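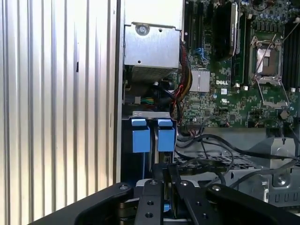
The Flosteo build has taken over the long table at Skiltville since August, and I have been asked to write it up for this issue. I should say at the start that I voted against it. The plan, as it was put to members, is a pair of robot arms that can do simple work inside a donated desktop computer: put in a processor, put in memory, pull a drive. I thought then that it was a lot of machinery for jobs most of us can do with one hand while holding a phone in the other, and after three evenings of watching I haven't moved far. I have at least learned which parts are hard. The blue drive handles in the Dell tower, side by side at the top of their cage, are what everybody starts with, and I can see why. They're big, they're bright, and there's a flat tab to aim at. If an arm can't manage those I don't want to hear about processors.

Wafula Kioko wrote most of the control code and he was good enough to put up with me. His view is that people judge these things by the finished motion, and that all the work is in getting to the start of it. The tower has to lie where the software thinks it lies. The gripper has to come down over the cage without pushing on the cables. A person does all that without noticing, he says. I agree, and it was more or less my argument against the project.

What he has managed is decent. On Wednesday I watched the arm go to the left handle, close on it and draw the drive up a little way several times running. Then somebody leaned on the table and it missed the next one by the width of a finger. Wafula nudged the tower back, ran his setup routine again and it was fine. That took long enough for me to make tea.
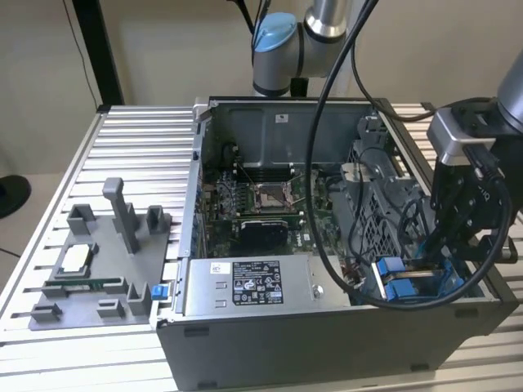

The money is a fair question too, and several of you have asked it. The arms are on loan and cost us nothing so far. Members approved $300 for everything else, and $191 of that is gone. Most went on filament for the gray fixture plate, which is on its fourth version, and on a box of screws from Lidex that turned out to be the wrong length. The plate holds the processor and the memory module so that the arm always picks them up from the same spot. It does its job. It's also the piece that makes me most doubtful about the whole idea, as a human has to put the chip into the plate before the robot can take it out again and carry it a short way to the socket. I asked whether the human could simply carry on and put it in the computer. I was told this was the kind of thing I always say.

Lempi Halonen designed the plate and has a better answer than I expected. She isn't interested in saving anybody time. She wants members to learn how you fix a part in place, how much clearance to leave, and what happens to a nice tight pocket when you print it in a cold room. The third version gripped the memory module so well that it had to be worked out with a plastic spoon. The pocket for the chip is now a little looser, and she has added a post to the plate that she swears by. Four people who had never opened a drawing program in their lives have now made a usable part on the Aydoğan printer. I can't argue with that one.

The cables I can argue with. An old tower is full of them, and they loop over the drive cage and don't stay where you left them. The software doesn't know about them at all. When one gets in the way a person reaches in and moves it, and nobody writes that down as help. I've asked that it be written down from now on. If the report in the spring says the arm pulled a drive 100 times, I'd like a second column showing how often somebody's hand was in the case first. 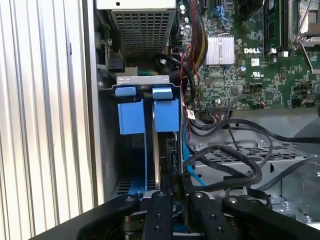
Onni Oksanen thinks I'm asking for the wrong column. He read a draft of this item and wrote back that a hand in the case is no scandal at this stage, and that he would sooner see the failures sorted by cause: tower moved, gripper slipped, cable in the way, software fell over. "You want to catch them cheating," he wrote, "and I want to know what to fix on Thursday." He also pointed out that I had watched the drive handles and complained about the processor, which the group hasn't tried with a live board yet and has never claimed to do.

He's right about the second part. The board in the tower is scrap, and the socket can be bent to pieces without anyone crying over it. Whether the group should go on to a working machine is the thing members will be asked next. My own feeling is no, or at least not before the drives work after somebody has bumped the table. A processor socket has very small contacts and a lever that wants a firm push at an angle. I've wrecked one myself with ten fingers and good light. The group says the second arm could hold things steady while the first one works, and it may. So far I've mainly seen it wait.

I'd also like to see a different computer. Everything has been tuned around one Dell with its blue plastic, and I suspect a plain black case with screws would send them back to the beginning. Mio Kikuchi has two such cases in her garage and is willing to bring one in. Wafula didn't look thrilled but he said yes.

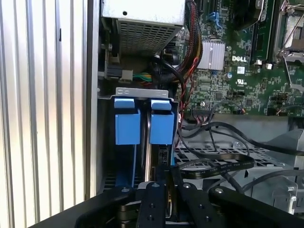

The gripper and the two blue drive handles, Flosteo build, Skiltville.

If you want to see for yourself, the group meets after 7 p.m. at the long table. Please don't lean on it. They need someone who's comfortable soldering small connectors, and someone patient to keep the log, with Onni's causes in it and my column as well (we settled on both). Leftover black cases, drive trays and dead memory modules are welcome on the shelf by the door. Please don't leave monitors, we have no room.

The remaining $109 stays where it is until the vote. Marjatta Ojala is taking questions for the meeting, and I've already sent her mine.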